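What I Learned Putting Together a Budget for Our Second Arm

I promised back in the summer that I'd write up how we went about planning for a second robot arm, and then the summer went away somewhere and it's November and I'm only now sitting down with a cup of tea to do it. Sorry! Several of you have written to ask, which is very kind, and at least one of you (hello, Kaj) has written three times.

The arm itself was the easy part of the spreadsheet. We got quotes from Brillard and from Astby, and they were close enough that Birthe and I spent a whole Monday going back and forth and then picked Astby on delivery time. What I had badly underestimated was everything that goes next to the arm. Spare fingers for the gripper. Cables, and then longer cables when you find the first ones don't reach. A table that doesn't wobble. My first draft had one line that said "misc." with 500 dollars beside it, and Birthe circled it in pencil and wrote "ha."

So for the second draft I did something I'd recommend to anybody, and spent an afternoon beside the arm we already have, writing down every single thing it needed in order to do a plain tabletop job.

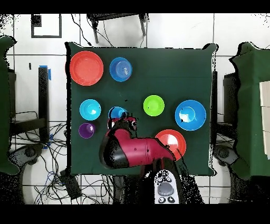 The red arm at the small blue cup, with the rest of the dishes on the green cloth.

The dishes are plastic, and I love them dearly, and they are the best value on the whole list. The cloth went on the list too, and so did tape, which I now buy the way other people buy coffee. If your work is sorting and picking up, please put the objects in your budget as their own line. You'll want different sizes and you'll want a few doubles, and you'll want to replace them without having to ask anyone's permission.

The other line I'd fight for is time. We set aside eight working days for setup on the new arm, and Asger, who has done more of these than I have, thinks I should add five more. I'm leaning his way. I also moved the service plan out of "maybe" and into the main total, after a long phone call with a patient person at Clolier that I won't try to reproduce here.

Next time I'll get into floor space and power outlets, where I have opinions.

Nicanor

Share this post: 8 shares
3 comments

Kaj Thygesen
Four times, I think. Did you price a used one at all?

Quyên Nghiêm
We forgot the spare fingers too and waited ages for them. Adding a line for dishes tonight, thank you!

Nicanor Vergara
@Kaj we did, through Fuchs, but shipping ate most of the savings. I'll put it in the next post.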